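How to Read Your Community Solar Bill Without Lying Down Afterward

If you rent, or your roof faces a large and much-loved oak, community solar is probably how you get your share of the sun. You subscribe to a slice of a solar farm somewhere else, the farm feeds the grid, and credits show up on your electric bill. In theory you save money. In practice you get two bills, and they don't seem to have met.

I subscribe to the Jarana array through an outfit called Nodgate, and my utility is Casoston Electric. Your names will differ. The headaches should be familiar.

Before you start

Get the last full year of both bills if you have it, or at least a few months in a row. Download the PDFs. The summary page on the website is cheerful and leaves out most of what you need.

Step 1: Find your allocation

Your subscription agreement lists how much of the farm's output belongs to you, usually as a percentage or in kilowatts. Mine was sized to cover 700 kWh in an average month. Write your number at the top of a sheet of paper. You will lose it otherwise.

Step 2: Find the credit on the utility bill

Look for a line called "community solar credit," "net credit," "remote generation," or some abbreviation clearly chosen during a long lunch. It should show kilowatt-hours and dollars. If it only shows dollars, call and ask for the host allocation statement by that name. Asking for "the solar thing" got me transferred to outage reporting.

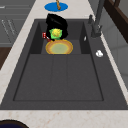 Step 3: Line up the months

Credits usually run behind. The power your share made in April may land on the June bill, and the subscription invoice for it may come in between. Match by production month and ignore the date the bill was mailed. I spent an entire evening convinced I'd been robbed when I was only comparing the wrong two pieces of paper.

Step 4: Do the subtraction

Take the credit in dollars and subtract what the subscription company charged you for that same month. What's left is your savings. With a 10 percent discount, a $60 credit should come with a $54 charge, leaving you $6. Nobody retires on it, but it buys a sandwich in some zip codes.

Step 5: Check for leftovers

In a sunny month your credits can be bigger than your bill. The extra normally rolls forward — look for "banked" or "carried" credits. Some programs wipe the balance once a year, so if yours keeps growing, ask to have your share made smaller.

My neighbor Vivek Khurana let his pile up over two summers before he asked. He now has a smaller share and a folder with tabs.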